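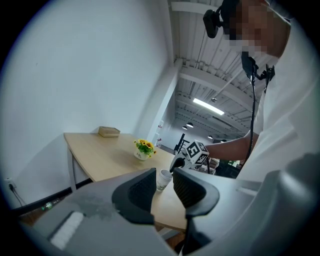 Was it difficult to hold the cup without crushing it, the first visitor from Brustov wanted to know, and how much training does a person need before he can do it? I answered that the cup is easy to lift and difficult to give to another person, and that the training is short. Later I thought the second part of my answer was too quick, so I write down here what we showed and what I would say now.

18/08/2020, Ridham workshop, open day

We had 2 groups, one before lunch from Brustov and one after lunch from Plerotdale. The plan was the same for both: a short talk, then the demonstration at the light wooden table with the hand-held grippers, then visitors try by themselves, then questions. The talk was too long in the first group. I had prepared it in May, when we expected people who know our field, and I did not shorten it enough. In the second group I left out the part about calibration and only answered when somebody asked. It was better.

Demonstration, as we did it

Task A: one person takes the paper cup from the table and puts it down on a mark.
Task B: one person takes the cup and gives it to a second person, who also has a gripper.
Task C: the same as B, but the two persons do not speak.

Task A went well in both groups. Task B was the one people liked most, and it also gave most of the problems. The person who receives wants to close the fingers early, and the person who gives wants to open them early. Between these two wishes the cup falls. We dropped it several times in the morning. The visitors laughed, and I think it was good for them to see that we drop things too.

Task C I would not show again in this form. It takes long to explain why silence is interesting, and from the outside it looks the same as B.

The marker cube

Many questions about the white cube with the black squares. I said that it tells us where the gripper is in the room, and people were satisfied with this. One visitor from Plerotdale asked what happens when a hand or a sleeve covers it. I said that we lose the position for this time and that the recording has a hole. She asked if we throw away such recordings. I said sometimes, and this is true, but we do not have a written rule for it. We should have one. Please, whoever reads this and has an opinion, write it under this entry.

Fingers

The visitors pressed the finger pads with their own fingers very often. I did not forbid it, but the pads should be cleaned before the next recording. I did it once at lunch and not in the evening. The one who opens the workshop tomorrow, please do it first.

Also for the cup: hold it low. In the upper part the wall gives way under the pads and the shape becomes oval, and then the second gripper cannot take it in a clean way. I explained this to the first group only after they had tried, and to the second group before. I am not sure which is better. The first group understood it more deeply, I think, but we used more cups.

Questions I could not answer well

How many recordings do you need until the robot can do it alone? We have 1,201 recordings of the cup tasks in the Mirzaei folder, but I do not know if this is many or few for task B, and I said so. The visitor looked a little disappointed.

Can a left-handed person use the gripper? I said yes. Then a left-handed visitor tried, and she could, but the handle was not comfortable for her. I would like to look at the handle shape again.

Why not only film the bare hand? I gave a long answer and lost the half of the group. A shorter one for next time: the robot will have these fingers, so we also use these fingers.

To do

Print the hand-out again. We had 80 copies and the table of contents shows a page 4 that does not exist.
Make task B slower in the demonstration, with a stop when both grippers hold the cup.
Send the Plerotdale group the drawing of the finger pad. I promised it.
Ask Brustov if they still want to come with their own objects. They spoke about small bottles with screw caps, and I said that we can try, but that I promise nothing.
Buy paper cups, the same kind as now. With another kind the old and the new recordings are hard to compare.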